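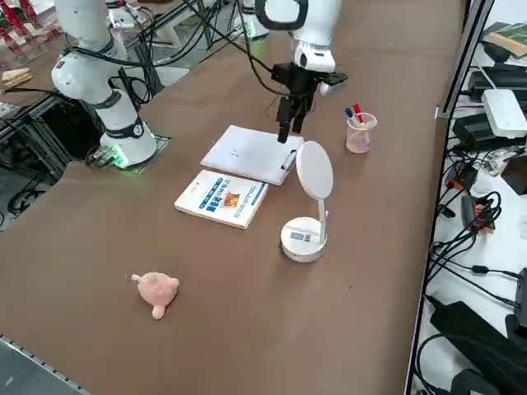

Where do the marker pens go when the desk is tidied? In the cup, caps on, and the cup goes behind the lamp.

May 12, 2021. Desk layout, Tanisberg room. I want the same layout here as in Brurkgate, so I write down what we agreed.

Clipboard flat near the middle, clip to the right. The white paperback with the blue title lies in front of it, a little to the left. Lamp on the right side, head turned to the left. One pen with blue cap and one with red cap, both in the pink cup. The small plush toy is at the front, left of center, and it stays lying on its side.

The clipboard has a few faint pen marks. I did not try to clean them yet - first I want to ask which cleaner is allowed on it. The label on the lamp base must stay on, please do not peel it.

Item numbers in the Skemex list: lamp 1,744, clipboard 3,733. The book has no number, I will add it tomorrow.

Still open: do we keep the brown tabletop for the Montes layout also?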